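The fault showed up in July, on a bench job that had already run 1,441 times without trouble at Bestport. Two arms share one table there, and the work includes a yellow tray with a screwdriver in it.

"The right arm stopped reporting its wrist position," says Aarti Kashyap, who looks after the cell. "The left arm carried on, as it had no reason not to." The two grippers met over the tray and pushed against each other for 11 seconds.
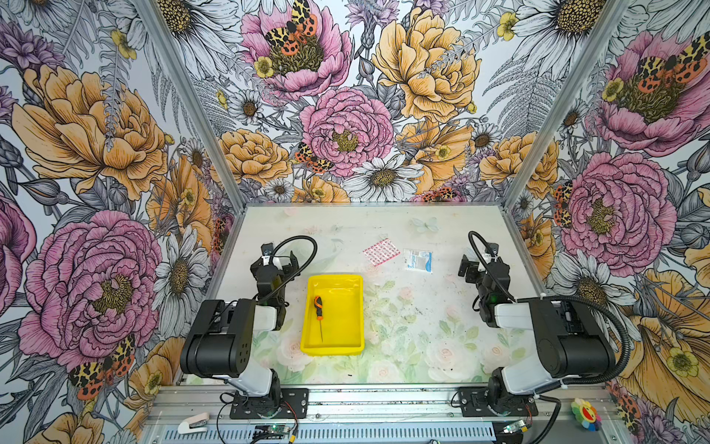
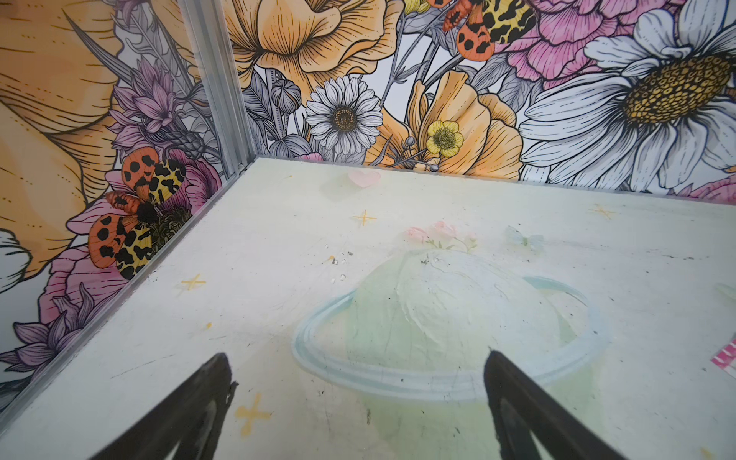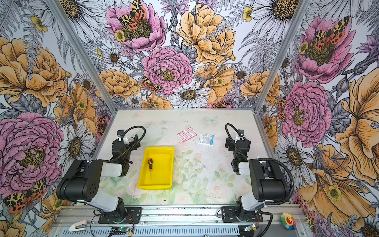
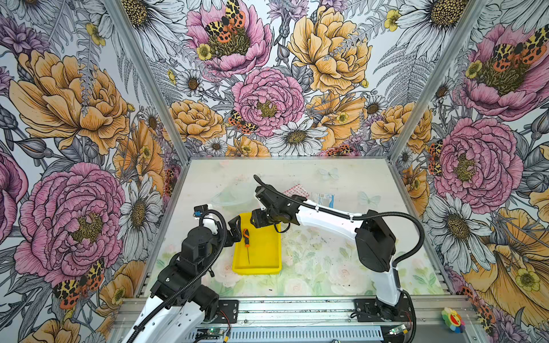
Reading time: 2 min

Kashyap pressed the stop herself. The software limit should have cut in first, but it was waiting for a reading from the arm that had gone quiet. "That was our mistake - we wrote it that way."

She blames a worn cable. Each arm now halts if the other misses a single message, and cables are changed every 4,000 cycles. She would like a second stop button too. "I had to reach across to get to it. I didn't like that."

Recent
Sarka recalls wrist cables
Garg on guarding small cells
Drundilwood: a year of near misses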